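Prarkholm Evening School
Introduction to Color and Light, Handout 3
By Esi Appiah
Oct 19, 2020
4 comments | 11 shares

Reading before class: chapter 2 of the course reader, up to the section on filters.

Last week we covered how the eye picks up light. This week is about the light itself, and why the color of an object is less fixed than people tend to think.

An object has no color in the dark. What we call its color is the part of the light it sends back to us. A ripe tomato absorbs most of the green and blue light that falls on it and reflects most of the red. Take the red out of the light and the tomato looks nearly black. Paint makers, stage crews and butchers have all known this for a long time.

White and pale things are the easiest to fool. A white surface reflects all parts of the light fairly evenly, so it takes on whatever color the lamp gives it. Dark things change less, as they send back little of anything. 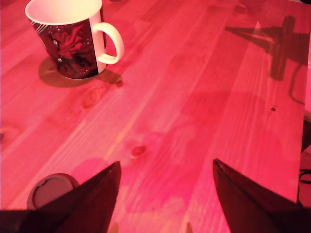

Fig. 1. Pale pine boards and a white-glazed mug under reddish-pink light.

In daily life we rarely notice shifts of this kind. The eye and brain adjust to the main light in a room and treat it as neutral. This is called color constancy. A sheet of paper looks white at noon and white again under a yellow bulb in the evening, although the light coming off it is quite different. Constancy works well when the light contains at least a little of every color. It works badly under a strong single color, where the brain has too little to compare.

Cameras have a setting for the same job, called white balance. If it is set for daylight and you shoot under a household bulb, the picture comes out orange. Keep this in mind when you hand in photographs for the December project.

Terms to know

Reflectance – the share of light of a given color that a surface sends back.
Saturation – how strong a color is compared with gray of the same brightness.
Metamerism – when two samples match under one light and differ under another. The Kpodo dye samples we looked at in class are a good case. They match by the window and part company under the hall lights.

A note on the Plorov cards: the set has 37 cards and they must stay in order. Please do not write on them or leave them in the sun.

Exercise for next time

Pick one room at home and three things in it, one of them white. Look at each by daylight and then by lamp only. Write down the color you see, then look again through a cardboard tube so that the rest of the room is hidden. Most people find the white object changes most through the tube. Half a page is enough. Bring it on paper.

The Jundthorpe reading (pages 1 to 12) is optional, though the part on shop lighting will help with question 2 on the worksheet.

Contact: Esi Appiah, room 530
© 2020 Prarkholm Evening School | Back to top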